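Simulated dining table for a club project: how do I stop the arm from knocking things over?

Posted in Student Projects, 3 Feb 2019

medrano_robo_mom

Hi all! I help out with the after-school robotics club at Medrano, and we have a group of very excited eighth and ninth graders who want to do a "clear the table" project this spring. The regional showcase is in April and they would love to have something that moves by then, even if it only moves in the simulator.

They built a house interior in the sim and put a dining table in it with a bunch of household objects. The task is for the arm to pick up one named object and put it in the bowl. We don't have a real arm. We may be able to borrow one from the high school in the fall, so for now everything is virtual and everybody works on the library computers.

What works: the arm gets to the little blue card and picks it up if the table is otherwise bare. What doesn't: as soon as the lamp and the vase are on the table, it sweeps straight through the space between start and goal and bumps one or the other. The kids fixed it by hand for one layout and then it broke again on the next one.
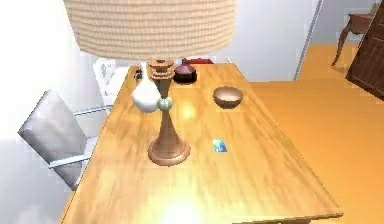 The planner they're using is the simple one that comes with Zirora, with the default settings. One student thinks we should make the collision shapes bigger. Another wants to drop the planner and train a policy, and she has already read a lot more about it than I have. I love that they're arguing about it! But I would like to steer them toward something they can finish.

Also, the camera. They're finding the card by color, looking for blue pixels. It works on some runs and loses the card on others, and the kids say it's worse when the lights in the sim are turned up. Is that a thing?

Any advice is welcome, including "this is too hard for middle school." (They will ignore that one, but I'll pass it along.)

Higinio Sandoval

What a great project, and no, it's not too hard. I ran a high school team for years and our first sim project was smaller than this.

Start with the collision shapes, your student is on the right track. Open the debug view in Zirora and turn on the collision layer. I'm willing to bet the lamp is wrapped in one of two ways. Either it has a single box around the whole thing, shade and all, and then the planner thinks a huge chunk of the table is off limits and does strange things to get around it, or somebody switched collisions off for the shade and the arm goes right through it. A lamp is a mean object for this! It's wide at the top, skinny in the middle and wide again at the base. Give it three simple shapes: a fat cylinder for the shade, a thin one for the stem, a flat one for the base. Same idea for the vase, one cylinder for the belly and one for the neck.

Then add padding. Have the kids try a small amount first, run the same 10 layouts, write down which ones fail, and bump it up a little. Too much padding and the planner won't find any path between the lamp and the vase, because as far as it knows there isn't one. Watching that happen teaches them more than I could in an hour of talking.

Next, add a waypoint. Go straight up from the start, move over above the objects, come straight down. Remember the shade is tall, so "above the objects" near the lamp is very high, and you might want to come in from the open side of the table instead. Let the kids figure out which side that is for each layout. Have them sketch it on paper looking down from the ceiling.

On color: yes, very much a thing. You have a shiny tabletop, and a bright light on a shiny surface gives you big pale spots. The card has a pale patch on it too, so part of it doesn't read as blue anymore. Two things to try. Turn the gloss on the table material way down and see if the problem goes away, so you know for sure that's the cause. After that, put the gloss back (real tables are shiny!) and have them switch from RGB to hue and saturation, with a wider range. And ask for a blob of a certain minimum size so a stray pixel can't win.

Please post again when it runs. I want to hear how it goes.

zastetti_fan

train a policy, its 2019. we did it with Zastetti and it was fine. just randomize everything

coach_dee

I'd go along with nearly all of what Higinio wrote. A word on the training question, though, and I say this as somebody who loves that stuff.

Our club at Colletti tried it last year with a pushing task much simpler than yours. We collected 500 runs and the thing could hardly find the object. We went up to 2000 and it got pretty decent, as long as the table looked like the tables it had trained on. That ate up our computers for weeks, and the kids who weren't on the training team had nothing to do, so they made a mascot. It's a very good mascot.

What I'd do with your student who has been reading: let her run it as a side branch. The planner version makes its own training data! Every time the planner gets the card into the bowl, save the run. By April you'll have a pile of good runs and she can start from those, and the showcase doesn't depend on it.

Some smaller things from our build:

Put the objects on a list and have the sim place them at random, but check that nothing overlaps before the run starts. We lost a whole afternoon to a jar that had spawned halfway inside a bowl and shot off across the room.

Don't forget the chairs. If your arm is mounted at the edge of the table, the elbow can swing out over a chair back, and the planner only knows about it if the chair has a collision shape. Ours didn't.

Fix the random seed and write it on the whiteboard. When layout 17 fails, you want everybody looking at the same layout 17.

Keep the bowl in one place until the pickup is solid, then start moving it.

medrano_robo_mom

Oh wow, thank you!! Higinio, I checked the collision layer tonight and it's one big box around the entire lamp. The kids are going to be thrilled and also a little mad. We'll split it up at the next meeting and start the list of layouts.

coach_dee, the side branch is perfect and I know she'll go for it. We had never thought about the chairs. I'm adding them to the list, and I'll post the padding results in this thread once we've gone through all 10 layouts.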